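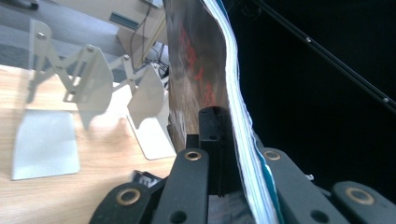

Slide 1. Thick bound volume, seen from the page edge. Red lettering down the cover.

Speaker notes - "Shelving the thick ones"
Tralbridge branch, Monday session, 35 minutes plus questions

Start with the slide up while people sit down. Leave it a minute.

Opening. This talk is about heavy bound books and where we put them. Dictionaries, year books, bound journals, the big art volumes. Most of the damage I see in a year is on these, and most of it happens on the shelf.

Point to the pages on the slide. They fan out. The white band is all page edge, and it curves. On a thick book that is a lot of paper hanging off one spine. Ask the room which of their own shelves has books this thick on it. Wait for answers. At Curndale it was the local history bay and the music section.

Upright or flat. Our rule is upright if the book is under the height of the shelf and has a neighbour of much the same size on both sides. Otherwise flat, no more than two high. The book on the slide is leaning. A lean like that for an afternoon is nothing. A lean like that for six months pulls the text block away from the case at the top of the joint. Pass round the two damaged volumes from the box here. Ask people to open them at the back board, where it shows best.

Fore-edge down. Someone will ask about standing tall books on the fore-edge so they fit. Don't. The weight of the pages drags on the spine the whole time. If it won't fit upright, lay it flat.

Glossy covers. The cover on the slide is grey-brown and shiny, and the light takes out part of the red lettering. Same thing happens on the shelf under strip lights. Readers can't make out the title, so they pull the book out to look and push it back in crooked. Put the label low on the spine, matt paper, black type. The Riviere labels are fine. The shiny ones left over from the old stock are not, please use them up on boxes.

Pale patches. There is one near the lower edge of this cover. I can't tell you from a picture what a patch like that is, and I wouldn't guess at the shelf either. Note it on the slip, leave it alone, do not rub it. Same for coloured marks on the page edges. Write down where it is and how long it is.

Taking a book down. Push the neighbours back a little, hold the book by both sides at the middle, draw it out. No finger over the top of the spine. Use two hands for anything thicker than your wrist. Demonstrate with the atlas, then get three or four people up to try.

Figures, if asked. We checked 2,213 oversize volumes across both branches. 1,552 were shelved correctly. The rest were mostly leaning, with some on the fore-edge. Curndale did better than Tralbridge, mainly on account of having deeper shelves. Don't dwell on it.

Bookends. The Stiltetti ones with the wide foot hold up to a full bay of thick books. The thin bent metal ones slide, and they also get inside the pages when a book is put back in a hurry - show the torn leaf. Spare wide ones are in the cupboard by the lift, take what you need and write it on the sheet.

(If running late, skip bookends and go straight to the slips.)

Slips. One slip per book, tucked inside the front board, not sticking out. Shelf mark, what you saw, initials. Slips go in the tray at the end of the shift, and the books stay where they are unless a board has come off.

Questions. Likely ones: book jackets (yes, keep them on), elastic bands (no), cotton tape (yes, flat bow, tied at the fore-edge), who orders more labels (front desk).

Collect the two damaged volumes before people leave.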